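# Work table (laundry and linen)

A **work table** for laundry and linen is a flat, free-standing table on which washed cloths are spread, smoothed, folded and stacked. It differs from an ironing board in that it has a wide, rectangular top and usually no padded cover. Such tables are used in homes, in small hotels and in the back rooms of shops. In many households the same table serves also for cutting fabric, for wrapping parcels and for meals.

## Size and height

There is no fixed standard. A common domestic size is 116 cm long and 70 cm wide, which allows a bath towel to lie open without hanging over the short sides. Tables for bed linen are longer, up to 200 cm. In the narrow type sold under the name Drullard, the length is 100 cm and one long side is meant to stand against the wall.

The height depends on whether the person stands or sits. A person who stands should be able to rest the palms on the top with the elbows slightly bent. When the work is done sitting, a chair with low armrests is preferred, so that the chair can be pushed closer.

## Surface

The top should be smooth, so that threads and loops do not catch on it. Matte surfaces are more pleasant under strong ceiling light than glossy ones. White and pale gray are the most frequent colors. They show dust and loose dark hairs early, but lint from a white or light gray cloth is difficult to see on them, and for this reason some users prefer a darker top, or they put a colored sheet underneath.

Before a cloth is laid down, the top is wiped and left to dry. Small things such as pins, clips and cables are kept to the side.
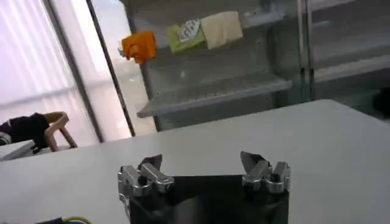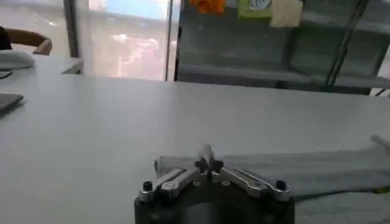
*White tabletops; in the second view a light gray cloth lies loosely across the top.*

## Spreading and folding

A cloth with a soft, raised surface, such as a towel or a fleece, does not slide easily and tends to bunch at the edge where it was put down. The usual method is to take two neighboring corners, lay the far edge first and draw the cloth toward the body. Rolled edges are then opened with the flat hand, from the middle outward. Light creases can stay, as they disappear under the weight of the stack.

Folding in half along the long side comes first in most traditions. In her household manual, Hauser gives the opposite order for kitchen cloths, and both ways are still found.

## History

Special tables for linen were part of larger laundries before they came to private homes. In the town of Drarkley, the joiner Donal Hennessy built tables with removable tops for the local wash house, and over 200 of them were ordered by neighboring parishes. The tops could be carried outside and scrubbed. Later models by the firm Menuvora kept this idea, but with folding legs.

## See also

- Ironing board
- Linen cupboard
- Sewing table
- Towel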